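The week I sat up with the numbers

I've been a small shareholder for long enough to know that reading company results is a strange way to spend an evening. But there I was last October, kettle on at ten past nine, laptop balanced on a cushion, waiting for Malico to tell me whether I'd been clever or daft.

I own 738 shares in Malico, which sounds grander than it is. I bought them in dribs and drabs when they were cheap and unloved, mostly because I liked their payroll software and thought other people would too (a terrible reason to buy anything, my old broker used to say). Berkent I came to later, after the chip shortage, and Spanos I inherited from an aunt along with a barometer.

All three reported in the same week. Malico went first and sales were up 30 per cent on the year before, so I made toast to celebrate. Then I read page four. A good chunk of that growth came from one customer paying early, and the boss's note was very breezy about it indeed. The shares jumped in late trading all the same, and by breakfast they'd handed most of it back.

You get a feel for the language after a while. "Softness" means people have stopped buying. "Investing for growth" means the money's gone. And if the cash flow table has been moved to the back since last time, put the toast down and go and find it!

Berkent was the one I'd been dreading. They make controllers for factories and warehouses, and everyone had been saying for months that customers were putting off orders until the new year. Sales were only up 5 per cent, but the order book was fatter than it had been in the spring, and the finance chief sounded almost cheerful on the call - for a finance chief, anyway.

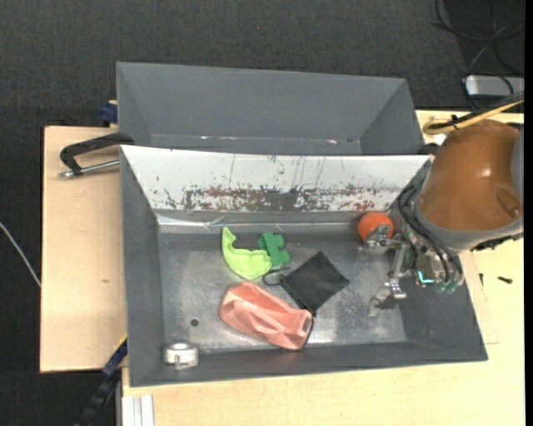
Govinari, a reader who holds Berkent too, wrote to tell me I was being far too kind. Order books can be cancelled, the email said, and I should look at how long customers were taking to pay their bills, which had crept up three quarters running. Fair point, and one I'd missed completely. I went back and checked and it was there in the notes, in type so small I had to zoom in twice.

So I've been humbled a bit. I haven't sold, mind you. I did set myself a rule, though, which is that I don't touch anything until the morning after results. The late session is mostly people like me in their slippers getting overexcited, and I once lost some 100 quid in a quarter of an hour because I couldn't wait for the call to finish.

Spanos came last and was dull as ever. They look after other firms' servers, they grow a little, they pay the dividend, and their results announcement reads like the terms and conditions on a car park. I used to skim it. This time I read the whole thing, bills and all, and found a perfectly decent business that I'd been ignoring for years because it never made me feel anything.

The next lot is due at the end of January. I've already bought the bread.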